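Andberg drip stand, long-term notes
16 June 2023
By the Tuvberg kitchen desk

Had the Andberg since November. Short version: good coffee, awful manual, buy it used if you can.

Setup took me most of a Saturday morning. Manual is 3 pages and the diagrams don't match the parts. One gasket goes on flat side down - took me two tries and a soaked dish towel to work that out. After that, fine.

Taste. Cleaner than my old Kustine, less of that burnt edge on dark roasts. I grind a notch coarser than I used to and it's very forgiving. Light roasts come out thin unless you bump the dose. Tried the Wijaya beans everyone goes on about, liked them, wouldn't pay that every week.

Noise: a low hum, then a click. Doesnt wake anyone.

Cleaning is where it loses points. Thirteen parts if you strip it all the way down, and the little screen clogs if you skip a weekend. Hard water here so I descale more than the book says. The book says every 3000 cups, which has to be a misprint.
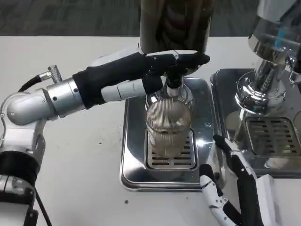
Reader Tuvberg_south wrote in after the first post to say the gasket hardens by the second winter and the Kustine one fits if you trim it, so don't pay Andberg prices for a spare. Haven't tried that yet. Ordered one though, it was cheap.

Other gripes. Cord too short. Drip tray fills fast and has no lip to grab, so you carry it to the sink like a full soup bowl. Warranty card wants the recipt stapled to it and mailed. Mailed!

What I'd skip: the travel case, the branded scoop, the descaling tablets (citric acid works, costs nothing).
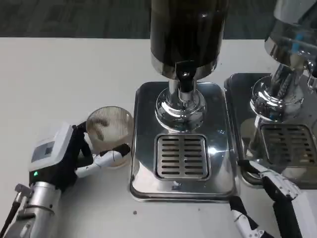

Clear ribbed cup, black tank with its chrome collar.

Would I buy it again - yes, at a discount. Full price, I'd look at the bigger Kustine first. Three stars, maybe a bit more if they ever fix the manual.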